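**Charging corner talk – my notes, Tuesday night, Kaswood hall**

Say hi, check the back row can hear me. Clicker's in the left pocket!

Start with the confession. Before I moved into the Drisness flat I charged everything wherever there was a free outlet, which meant the kitchen bench, the bathroom (I know, I know) and once on top of the toaster. I'd lose the cord, then the phone, then my temper. Ask for hands up – who's hunted for a charger this week? Wait for the laugh.

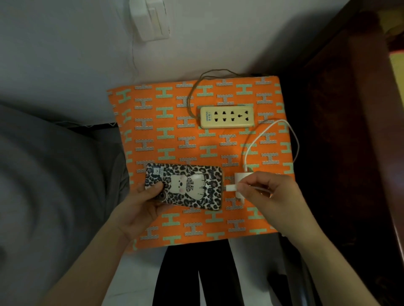

Bedrooms are where most of us end up plugging in, so spend a good three minutes on them. My big thing is bringing the outlets up to where your hands are, so you're not crawling along the skirting board in your pyjamas. A power strip up on the orange cushion, right next to the grey bedding, and the phone goes face down with its leopard-print back up while the white cable goes in. Lovely and easy to reach! But say this bit slowly – soft stuff is fine for the plugging-in part, then strip, charger and phone all move to something hard before lights out. Mine go on the old Hakala side table.

Next, cords. Long loops catch feet. Velcro ties, the cheap ones, and mention I bought a roll at Skallimis and still have most of it.

Then questions. Somebody will ask about wireless pads – I don't own one, so throw it to the room.

Tea's at half past eight, mugs back on the trolley please.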